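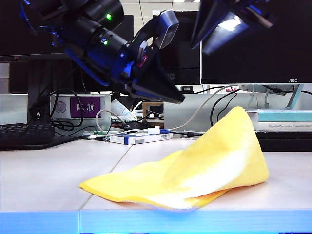 I have opinions about yellow towels and I've been saving them up, so settle in, this is going to be a few posts.

We went through the linen closet last weekend and pulled out every towel in the place. The pile reached the hall light switch. Some of those had moved with us three times and one had the name of a motel in Nirkarbridge on it, which I am choosing not to discuss.

The rule we settled on was 12 bath towels, the hand towels that still match something, and the yellow ones. The yellow ones weren't up for debate. I bought them at Tannous in September when they were clearing out the summer colors, and I've been happy every single time I've reached for one.

Yellow shows everything, I know. My sister-in-law told me so at the register. But a towel that shows everything gets washed, and the gray ones we had before were hiding things from me for years!

Okay, folding. I used to do the hotel fold, in thirds the long way and then in half and half again, and it looks lovely for a day. Then somebody pulls one from the middle of the stack and you're back where you started.

Now I lay the towel out flat on a big clear surface (a desk is better than the bed, because the bed sinks and you end up chasing the corners). Smooth it from the middle out. Pick it up by the fold, give it one good lift so the layers hang straight, and set it down again.

That lift is the bit I skipped for most of my adult life. It gets the ripples out of the bottom layer so you don't fold them into the towel and find them again on Thursday.

Also, the fuzz! If the light comes in from the side you get a pale stripe wherever the nap is lying the other way. I thought mine were fading and nearly wrote to the store. Brush it with your hand and see if it moves before you panic.

Washing, for the two people who asked: warm, half the soap you think, no softener. I use the Nindent powder, the plain one in the box. Softener made ours feel wonderful and dry absolutely nothing. We were just moving water around.

Shelf went up too, by the way. It's the Donetik one with the slats, and I roll the hand towels for that and keep the big ones folded with the round edge facing out. You can grab one without the neighbors coming along.

The leftovers are bagged by the door for the animal shelter, motel towel included. They take them with holes, stains, whatever, but please call yours first and ask.

Sheets next. I opened the bin, saw four fitted ones balled up together, and put the lid back on. Maybe Sunday.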